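Notebook, gripper comparison, bench 3
June 4, 2026

Second day with the Shim fingers on the left arm and the right. Same sorting task as before: mixed stuff on the table, three containers at the back, teleoperated, one operator per session. Yesterday I wrote that the Shims "feel better" and I would like to strike that. It was late and the old fingers had been annoying me.

What the Clotton sheet claims: fewer dropped objects on cylinders, no change needed to the controller, drop-in mount. The mount part is true. Took one hex key and a bit of swearing at the left wrist connector. The controller part is only true if you don't care about force limits. With the default file the fingers keep squeezing after contact and the motor warms up for no reason. I set the close limit to 31 and left it there for both arms.

Runs so far: 182 picks on the old fingers, 100 on the Shims. I know those aren't equal. I'm not going to draw a line through them and call it a trend, and please don't put it on a slide either.

Cylinders first. They are the ones everybody quotes. Yes, the Shims hold them well once they're closed. The pad wraps a little and the part doesn't roll out when the arm swings. But the approach is fussier. Come in a few degrees off and the fingertip pushes the thing away, then you chase it across the wood. The old fingers were dumb and wide and forgave that.

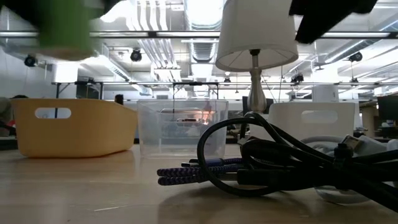

Cables are where I expected trouble and where I still don't have an answer. A single cable lying by itself is fine with either set. A bundle is a lottery. You pinch one loop, lift, and three others come with it, and then is that a successful pick or not? We never agreed on a rule. For today I counted it as a pick if the operator meant to take the whole bundle and said so first. Bad rule, but at least it's written down now.

Also not convinced the fingers are the main variable here. Fast moves smear in the side camera, and when I scrub through the recording I can't tell when contact happens. Someone at Vando suggested a shorter exposure. Fine, but then the lamp and the ceiling lights matter a lot more and we're back to fiddling with brightness between sessions. Tried it once — too dark to see the pads at all. Put it back.

Latency: 261 ms from hand to finger on the last check, measured the crude way with a phone. It was the same for both sets, which tells me the "snappier response" in the sales mail is in somebody's head. Possibly mine, see yesterday.

Pondton wants a recommendation before they order for the other benches. My answer today is no recommendation. If they need the budget line filled in, put it under September and let us finish.

To do:
redo the old-finger runs with the close limit at 31, they were done on the default
agree on what counts for cable bundles
check left pad for wear, it looked shiny at the tip
ask Clotton what they tested on, the sheet doesn't say

Left the Shims on both arms overnight. Power off at the wall, the software stop doesn't release the left one.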